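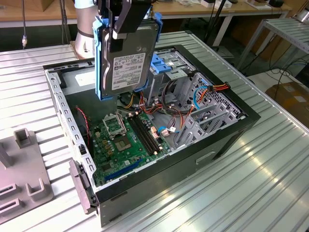 The old tower, finally

So the Arndale computer is in pieces. Mostly. I've been saying I'd do it since June and then the closet door stopped closing and that settled it.

Quick post, dinner's in the oven and I have maybe half an hour.

For anyone new, the Arndale computer is the big black desktop from our apartment on Arndale Street. It did everything for years. Taxes, Amancay's thesis, every photo we took before phones got good. Then we moved to Wilwood and it went into the hall closet "for now" and you know how that goes. Winter coats on top of it. A box of Christmas lights on top of the coats.

What I wanted was the hard drive. The rest can go, but the drive has the photos on it, 3,000 of them if my old backup notes are right, and I never trusted the backup notes.

It's a Toshiba, a regular 3.5-inch one, sitting in a blue plastic caddy. I had forgotten all about the caddies. I had a whole tray of little screwdrivers laid out, the nice set, and the drive slides out on plastic rails. Somebody at the factory was thinking of me. Unplug two cables, power and data, squeeze, pull. That's the job. If you've been putting this off with your own old machine, go do it.

Couple of notes before I forget:

Lay the case on its side. I tried it standing up first, on the kitchen floor, with a flashlight in my teeth. Don't. On a table, on its side, you can see what you're doing.

Take a picture of the cables before you unplug anything. Even if you're sure you'll never put it back together. I was sure last time too, with the dryer.

Touch bare metal before you reach in. Everyone says this and everyone skips it.

Keep the caddy with the drive. It's a decent little holder and it keeps your fingers off the underside. Mine is staying in its blue frame in the desk drawer until I get an adapter.

Read the label. Write the size and the model on a piece of tape while you're at it. The print on those labels is tiny and I had to go find my other glasses.

What's left in there

Less than I thought. I'd forgotten how much I'd already robbed out of it. Processor, gone. The memory, gone, that went into Hipólito's machine when his was dying, and he still owes me a pizza for it. (Hipólito Cáceres, I know you read this. Large. Mushrooms.) 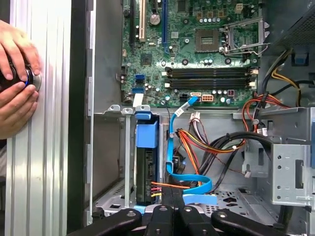
Socket open, memory slots empty, and the cables I still have to deal with.

The board itself is still screwed in. Big green thing. I had a moment looking at it, all those slots, the blue one and the white one, and remembering which card used to go where. There was a sound card at one point. I paid real money for a sound card! And a wireless card with an antenna that fell off if you looked at it, so for two years the internet worked only if the tower was turned toward the window.

Then the cables. So many cables for a machine that did so little by the end. Red, yellow, orange, black, all in one fat bunch that runs across the middle and in behind the drives. They were never tidy. I built half of that mess myself, adding things, never taking the old stuff out. There's a blue data cable in there too that I'm keeping, you always want one and never have one.

Amancay came by while I was at it and asked if I was fixing it or killing it. Fair question. I said salvaging. She said the closet is not a salvage yard. Also fair.

Where it's all going

The drive stays with me until the photos are copied. Copied twice, to seperate places, I've learned that one.

The case and the board go to the electronics drop-off at Kälin's, the repair shop next to the bakery. They take towers with the guts in or out, I called and asked. They don't take monitors, which is a problem for a different Saturday. The guy on the phone said to leave the board in the case because they have their own way of sorting it. Great, fewer screws.

Side panel - no idea. It's leaning in the hallway right now. It should go with the case but I've walked past it so many times that I've stopped seeing it. If you visit and trip on it, sorry.

Power supply goes with the tower. Please don't open one of those up. I don't, and I open everything.

The loose screws go in the jar. There's a jar. I've never once used a screw from the jar.

About the photos

This is the part I'm nervous about. I don't know what shape the drive is in. It's been in a closet under coats, and I haven't plugged it into anything yet. I've been reading the drive threads over on Plurkel and half the people there say old drives wake up fine after years, and the other half tell stories that made me close the tab. One person lost 1,000 pictures of their kid's first year. I went and stood in the kitchen for a bit after that one.

The plan is to order the adapter tonight, the kind with its own power plug, the bigger drives need that. Plug it in once. Copy the photos folder first, before anything else, before I go poking around in the old music. Then the thesis, which Amancay says she has on paper and doesn't need. She'll want it. Then whatever's left, if it's still going.

What I'm hoping is on there: the first trip to the coast. The cat when she was small enough to sleep in a shoe. The Arndale kitchen before we painted it, when it was that green. I don't have one picture of that green anywhere else and I've been trying to describe it to people for years.

What I know is on there: 4 copies of the same folder called "new new desktop stuff final". I was not an organized person. I'm still not, but now it's all in the cloud, so it's somebody else's closet.

Oh, and dust. Wear an old shirt. I did the first bit in a good one before I thought about it and I don't want to talk about it. Soft paint brush works on the fan if you're keeping the fan. Canned air is fine too but do it outside, unless you like it on your toast.

If anyone local wants the blue slide-in parts or the metal slot covers off teh back, shout before I make the run to Kälin's. They're yours. I don't know what you'd do with slot covers but my uncle used to make wind chimes out of worse.

Timer's going. Adapter tonight, photos when it shows up, and I'll post the green kitchen if it's there.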